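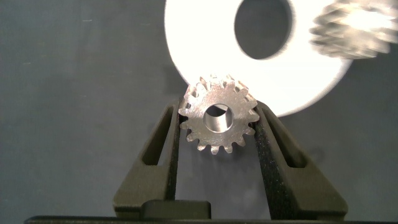 Clock room news

The hall clock at Camenzind House is running again after its winter repair. It was stopped in December, when the strike began to drift and the hour was being sounded well before the minute hand got there. The going side of the clock was still keeping fair time, so the work was limited to the strike side and the dial lights.

The movement dates from 1769 and has been altered more than once. The last full overhaul left a mix of old and newer parts, and some of the pivot holes had worn oval. Thanasis Kyriakidis took the strike train out, bushed the worn holes and polished the pivots. He also replaced the line on the strike weight, which had frayed where it passes over the pulley. The old line has been kept and labeled with the other removed parts.

The hammer was the slow part of the job. It had been bent at some point to make up for a tired spring, and the result was a dull double knock on the bell. With a new spring fitted and the arm set straight, the hammer now rests clear of the bell after each blow. People who live on the Brurkero side of the square will hear the difference most. The bell itself has not been touched.

We also looked at the question of electric winding. Nandico sent a quote for a motor unit, and the members who came to the spring meeting talked it over at some length. The decision was to carry on winding by hand. The clock needs winding once a week, and it takes 20 minutes if you include the stairs and the log book.

If you are on the winding list, please read the new card inside the case door before your next turn. The strike weight should be wound first, then the going weight. Stop when the painted mark on the line reaches the top of the case. Do not wind within five minutes of the hour. If the clock has stopped, leave it alone and write the time shown on the dial in the log.

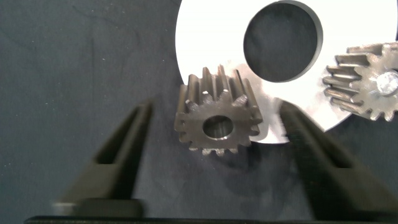 Tower visits and open evening

The stairs are open to members again from Wed 8 May. Groups are limited to six because of the landing below the clock room, and sturdy shoes are needed. There are 173 steps, with one place to sit halfway.

The open evening follows later in the month, with a short talk on how the strike train works and a chance to hear the hour from inside the room. We have 30 places. Names can be left at the front desk or with the Clokov bookshop across the street, which is also selling the new edition of the clock booklet.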